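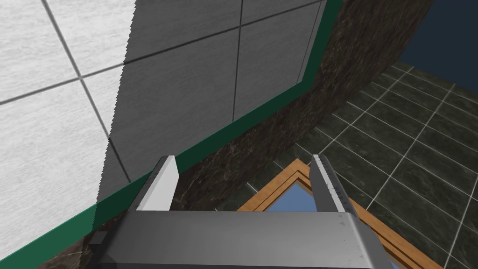
Fig. 1. Gripper with open fingers, white tiled wall at left.

Unit 2: How rum gets from the distillery to the shelf

Reading before class: the Grallton case packet, through the section on distributor contracts. Notes by Erhan Aydoğan.

A small distillery that wants to sell abroad needs an importer in each country. The importer pays the duty, holds the label approvals and carries the stock. Duty is usually charged on the alcohol in the bottle, so strength matters. A rum bottled at 40 percent pays less than the same rum at cask strength, even when both sell at the same price.

Terms to know:
Ex-cellar price – what the distillery charges at its own door, before freight and tax.
Landed cost – ex-cellar price plus freight, insurance and duty.
Depletions – cases the distributor has sold on to stores and bars.
Shipments – cases the distillery has sold to the distributor.

Students mix up the last two every term. High shipments with low depletions mean the rum is sitting in a warehouse.
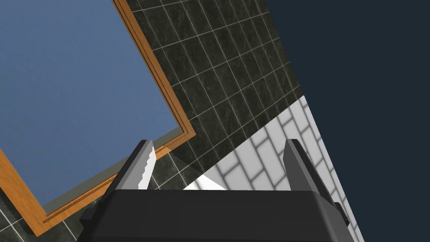 Margins are taken at each step, and they are seldom equal. The importer in the Grallton case works on a thin margin and makes it up on volume. The retailer takes a wider one and orders less often. When you draw the chain for homework, don't make the two sides match out of habit. 

Case question: Zama ships 800 cases of aged rum to its distributor, Trendora, in August. By the end of the season most are still unsold. Dinu, a smaller brand on the same list, has run out. Should Zama cut its price, pay for tastings, or hold back the next shipment? Write one page and show your landed cost.

Bring a calculator to the next session.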